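Clilo Craft Room, Erby Center
Progress report to the Vistitz Fund
07/09/2026

The grant of $2,860 was for fitting out the small room on the ground floor as a place for sewing, drawing and mending. We have spent $900 of it since April. The rest is set aside for shelving and a second sewing machine, both still to be ordered.

Work done in this period

The walls have been papered and the old carpet taken up. The wallpaper was donated by Asante Interiors, so the decorating line is well under budget. We bought white tables, storage baskets and jars with screw lids. Fabric is now kept in baskets and pencils in clear jars, and people can find what they need without opening every cupboard.

Use of the room

The mending group has met 14 times, with up to eight people at a session. Drawing afternoons started later than planned and attendance is still uneven. We have moved them an hour earlier to suit people who come by bus.

Problems

Donated fabric arrives faster than we can sort it. Much of it is in small pieces. We now ask donors to keep it to one bag each and to leave out anything stained. Loose thread on the tables is a regular nuisance at the end of sessions, and clearing it has been added to the closing checklist.

Next period

Order and fit the shelving. Get quotes for the sewing machine. Label the baskets by type of fabric. We expect to spend the remaining money within the grant term and are not asking for any change to the budget. 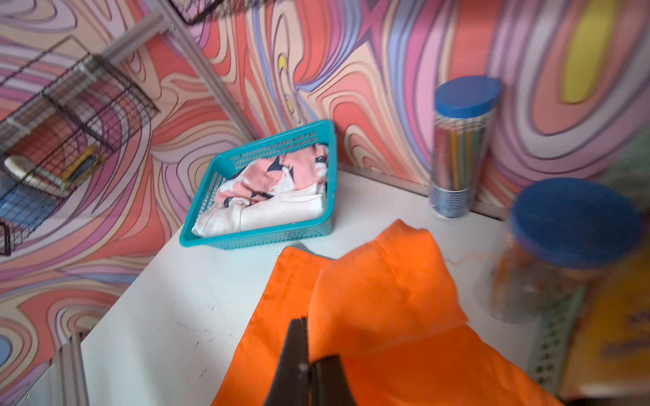 Craft room table with fabric basket, pencil jar and orange cloth.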